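Harville College students teach robot arm to service desktop computers

Jan 22, 2024

Students on the second-year automation course at Harville College have begun the practical stage of a project in which a robot arm is used to carry out simple maintenance on desktop computers. The work forms part of their assessed coursework and will continue until the end of term.

The project, named Avach, was set up by course leader Rukhsana Kiani and involves 19 students working in small teams. Each team is responsible for a single operation inside an open computer case, such as handling a data cable or reaching a connector beside the drive cage. The college has set aside 200 retired desktop machines for the purpose, all of them formerly in use in its libraries and offices.

"Anyone who has changed a drive knows how little room there is for a hand," said Ms Kiani. "The students have to plan for wires that never sit in the same place twice. They learned that in the first hour."
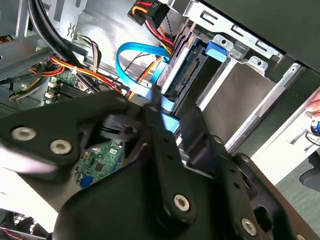 Teams begin by guiding the arm by hand and recording its movements. The recordings are reviewed on the following day, and attempts in which a cable was pulled at an angle are marked and set aside. By the end of last week the group had logged 3708 attempts across all operations. SATA cables have taken up most of the time so far, and two of the teams have asked to stay with them for the rest of the month.

The college has received a grant from the Qureshi Fund to meet the cost of replacement parts and bench time. Local repair firm Fuleleo has also agreed to take nine students on work placement after Easter, where they will assist with the testing and grading of used equipment.

An open evening will be held in the engineering block before the end of January. Visitors will be able to see the arm in use and speak to the teams. Places are free but should be booked through the college office.

Filed under: Education, Colleges and Training, Technology

Comments (3)

dmarsh_61
Good to see the old machines being put to some use. The ones at our place went straight in a skip.

Petra L
My son is on this course and has talked about nothing but cables since Christmas. Is the open evening suitable for younger children?

Oldbench
I mended PCs for years and those SATA plugs used to snap on me if I so much as looked at them. Would like to know how many they have broken.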